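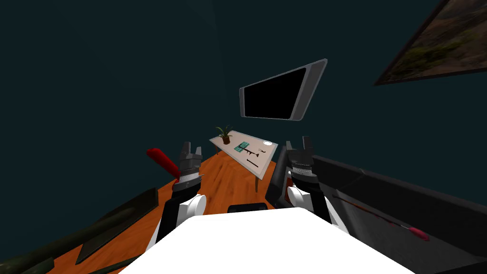
Cirilo Barrera, program lead, Clallano Seed Library
Progress report to the Berach Fund, October

We've had a wonderful growing season, and I'm very happy to be writing this one! When I sent the last report we had shelves, a label printer and a long list of hopes. Now we have seed. Lots of it, cleaned, dried and put up in envelopes, and most of it grown within walking distance of the library.

What we set out to do

The grant covered four jobs: get the seed collection going at the Clallano branch, train growers to save seed properly, build a drying room, and set up lending at a second site in Marti. Three are finished. The fourth, Marti, is open but behind where I wanted it, and I'll get to that.

The collection

Patrons checked out 713 packets between the spring opening and the end of September. Beans and tomatoes went first, as everyone said they would, but the surprise for me was the greens. We ran out of the red orach twice. People came in asking for it by color because they'd seen it in a neighbor's yard and didn't know what it was called.

Returns are the part that matters most to a seed library, and they're coming in better than I dared to put in the application. We don't fine anybody or send reminders, we just ask. A returned envelope gets a variety name, the street it was grown on and anything the grower wants to tell us. Some of these notes are a joy. One says only "tall, and the deer hate it." Another runs over both sides of the envelope and onto a second one, with a drawing of a squash.

We did have mixed-up squash, I should say. Several families grew zucchini next to pumpkins and saved seed from both, and what they'll get next year is anyone's guess. We have put those in a separate box marked "mystery squash" and they won't go into the main drawers. I've rewritten the handout so the bit on crossing is on the front page in plain words, with the planting distances in large type.

Training

The seed saving classes filled every time. We started with the easy self-pollinating crops (peas, beans, lettuce, tomatoes) and then held a longer evening on squash and corn, where we practiced hand pollination with masking tape on the library lawn. The tomato fermenting session smelled terrible and was the most popular thing we did all year. Next season I'd like to split the beginners' class from the one for people who already save a few things, as the questions were so different that both groups ended up waiting on each other.

The drying room

This used to be the old periodicals closet. It now has screens on racks, a fan, a dehumidifier and a door that shuts properly. Your money paid for the racks and the dehumidifier, and the Cluvance hardware store gave us the screening at cost. The room holds up to 600 envelopes once the racks are folded back for storage. We lost one batch of lettuce seed to mold early on, before the dehumidifier was delivered, and nothing since. I check the humidity card when I come in and again before I lock up, and I've become rather attached to that card.

Marti

The Marti branch opened its drawers in July instead of April. The cabinet we ordered came with the wrong runners, and by the time it was fixed the best planting weeks had gone by. Staff there made the most of it with a fall crops display, and the garlic and spinach did well. I think a full spring will make all the difference. They already have a sign-up sheet going for the first class, and they want it in Spanish as well as English, so I'm working on the handouts now.

Money

We're on budget overall. Envelopes and postage ran over because we mailed packets to homebound patrons, something we hadn't planned and would like to keep doing. The cabinet maker took a little off the bill for the delay, and that covered the difference. The full sheet is attached with receipts.

Over the winter

Germination tests come first, with damp paper towels and plastic bags on top of the staff refrigerator. Anything that sprouts poorly gets pulled and offered as bird food or used in the children's craft hour. After that come the spring order for the crops nobody here has grown yet, okra and leeks especially, and the new labels, which will have room for the street name this time.

I would love to have someone from the fund visit in the spring when the drawers are full. The branch opens at 10 a.m. and mornings are the quiet time, so there would be a chance to sit down and read the envelopes.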